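Keeping a big white table nice, and folding the cloths that live on it

Diltlow Household Notes

We have a large white table at home and I use it for nearly everything: breakfast, bills, sewing, and most of all folding. Friends tell me that white was a brave choice. I don't agree. On a white table you see the crumb and the ring from the cup immediately, and so you wipe them immediately. On my old brown table I found things after a week.

First the daily cleaning. Take a soft cloth, warm water and one small drop of washing-up liquid. Wring the cloth until it doesn't drip. Wipe in long lines from the far side to your own side, and go around the edge last. Rounded edges collect a grey line of dirt from sleeves and hands, and most people forget it. Afterwards go over the surface with a second, dry cloth. Without this second step a glossy top keeps streaks, and you will see them in the evening under the lamp.

For marks of pen or felt-tip, try first a little toothpaste of the plain white kind, on a damp finger. Rub in a small circle and wipe off. If the surface is very shiny, test it underneath the table before. Please do not use the rough green side of the sponge. I did it once, beside the place where I sit, and the dull spot is still there.
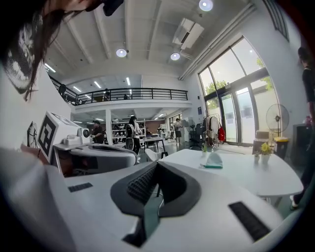 What should stay on the table all the time? My rule is flowers or a small plant, and nothing that has a cable. A little vase with something yellow makes a white room friendlier, even in winter. Keep the pots small and put them towards the far side, so that the near half is free for work. When you need the whole surface, small pots can be moved in one trip on a tray.

Under each pot I put a round piece of felt, which I cut from an old hat. Pots have rough bottoms, and one grain of sand under them is enough to make a scratch. Lift a pot when you move it, never push it. When you water, take the plants to the sink, let them drip for a quarter of an hour and bring them back. Succulents need this very seldom. I water mine when the soil is dry all the way down, and I check with a wooden toothpick: if it comes out clean, they can drink.

Cut flowers are more work. Change the water every second day, and wipe the bottom of the vase before it goes back. Pollen is the real enemy of a white table. If it falls, do not wipe it with a wet cloth, it will only become yellow paint. Pick it up with a piece of sticky tape, then clean.

Now to the folding. I fold on the table and not on the bed, although the bed is bigger. A bed is soft, the cloth sinks in and the corners go where they want. On a hard, smooth surface you can press the fold flat with the side of your hand. Height is also important. If you must bend your back, fold less at one time or sit down. For small things I always sit, with the chair pulled close and both forearms on the table. For sheets and large tablecloths I stand.

Take off bracelets and rings which can catch a thread, and tie back long hair if it falls into your work. Then lay one cloth only in front of you. The pile of the others should wait on a chair. With the pile on the table you will have half of the space, and sooner or later you will fold two together.

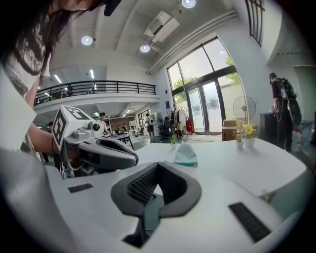

Household Notes — Issue 16, page 2

The method I use for kitchen cloths and small towels is the simple one. Put the cloth flat with the nicer side down. Smooth it from the middle to the outside with open hands. Take the two near corners, one in each hand, between thumb and the first finger, and bring them to the far corners. Press the fold. Turn the cloth a quarter and do the same again. If your drawer is narrow, fold the last part in three and not in two. Put it away with the round fold to the front, then you can take out one without disturbing the others.

Cloths with a coloured edge are easier than plain ones. The edge works as a ruler: if the coloured line runs straight along the side, the fold is straight, and if it goes diagonally you open the cloth and begin again. For my mother-in-law, who does not see so well, I sewed a strip of darker ribbon on one side of all her plain cloths. It took one Sunday and she still thanks me for it.

Very thin cloths slide. Two things help. You can fold them when they are still a very little bit damp (then let them finish drying on the rail, folded), or you can wear thin cotton gloves, which hold the fabric better than dry skin. Gloves are also good in the cold months when the fingers are rough and pull at the threads.

If the fold does not want to stay, the cloth was probably dried too long. Spray it with a plant sprayer from an arm's length, wait some minutes, and press again with the hand. I do not iron kitchen cloths. Life is short and they go into the dishwater anyway. 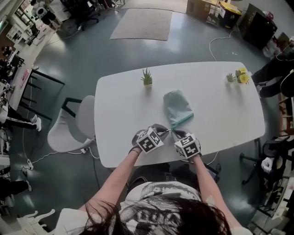

Reading time: 6 minutes

Some words about the chairs, because a reader asked in June. A moulded seat with no cushion can be cleaned exactly like the table. The legs need a dry brush first and then the damp cloth. Look under the feet from time to time. Hair and dust wind around them and make a hard little ball, which then draws lines on the floor. I cut it away with nail scissors and put on new felt. The glued felt pads last me about 2 months, the ones with a nail much longer, but you can use these only in wooden legs.

Push each chair half under the table when you finish. A chair pushed in completely will knock its back against the edge, and after a year you see it on both.

For large rooms where one table does many jobs, give each job a basket on a shelf nearby. Mine are one for sewing, one for papers, one for the cleaning cloths. When the job is over, everything returns to its basket and the table is free again before dinner. It sounds strict — in our house it works on four days of seven, and I am satisfied with four.

Stains in the cloths themselves: tea and coffee come out with soda if you leave them overnight. Grease wants washing-up liquid, put on dry, before any water comes. Old tomato I have never removed completely, and such cloths become cleaning cloths for the windows.

In the next issue: how to clean the rail of a clothes rack, and why some hangers leave brown marks on shoulders.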